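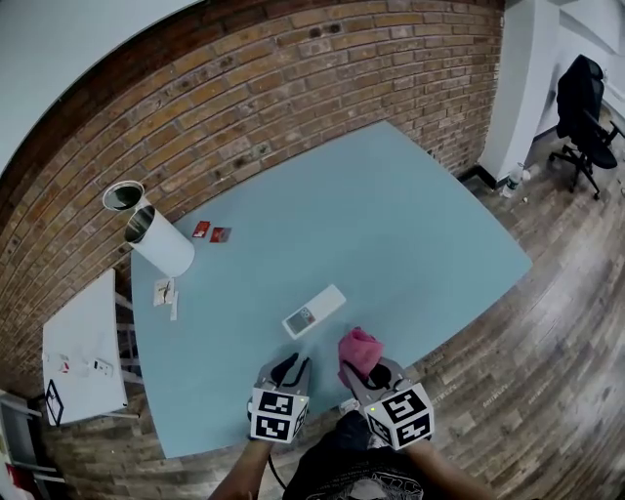 FARES UP, HOURS DOWN: KILTIRSKA COURIERS AND CABBIES GET A FUEL FLOOR

Kiltirska, August. For immediate release.

Drivers working through the Drutness delivery and taxi app will be paid a fuel supplement on every job from the end of this month, the company said today. It follows a summer in which the price of petrol rose weekly and the rate per mile did not rise at all.

The supplement is tied to the average pump price in Kiltirska and will be reset every 9 days. When fuel goes up, so does the payment. When fuel comes down, the payment will come down too, an arrangement drivers have described as fair in principle and unlikely to be tested.

Drutness has 2000 drivers on its books in the town and surrounding villages. Of these, 562 have not accepted a single job since the spring. The company had previously listed them as "resting". It now accepts that a good many have found other work, chiefly work that does not involve buying petrol.

What changes for drivers

The supplement appears as a separate line on the weekly statement, where it can be checked. It is not counted as a bonus and cannot be taken away for turning down a trip to the airport.

Waiting time will be paid after five minutes instead of fifteen. Restaurants have been told. Several have asked whether the clock could start when the food is ready, and the answer is no.

Drivers who left during the summer can come back without repeating the online induction, including the forty-slide module on smiling.

What changes for customers

A short trip across Kiltirska will cost slightly more. The app will show the fuel portion of the fare before the booking is confirmed, so that passengers may be annoyed in advance and enjoy the ride in peace.

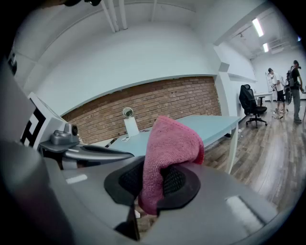 Clean-car checks are also being relaxed. Until now, drivers on the Iltow run have had to send in photographs of their back seats before each shift, a rule brought in when there were plenty of drivers and not much else to worry about. From the end of the month the check becomes monthly. Drivers are still asked to keep a cloth in the car, and a pink microfiber one will do perfectly well, the old requirement for company grey having been dropped along with the charge for it.

Kovács, the garage on the Iltow road, will offer Drutness drivers a reduced rate on tyres and brake pads until the end of the year. Proof of driver status is required. A tired expression will not be accepted, the garage says, as it would then have to serve everybody.

"We looked at the figures and saw that a driver could work a full evening and bring home less than the person who ordered the chips," said a Drutness spokesperson. "We would like our drivers back, and we understand that asking nicely had been tried."

The Iltow run will keep its present timetable. Drivers with questions about their statements should use the help page in the app, which is now answered by staff until 9 pm.

ENDS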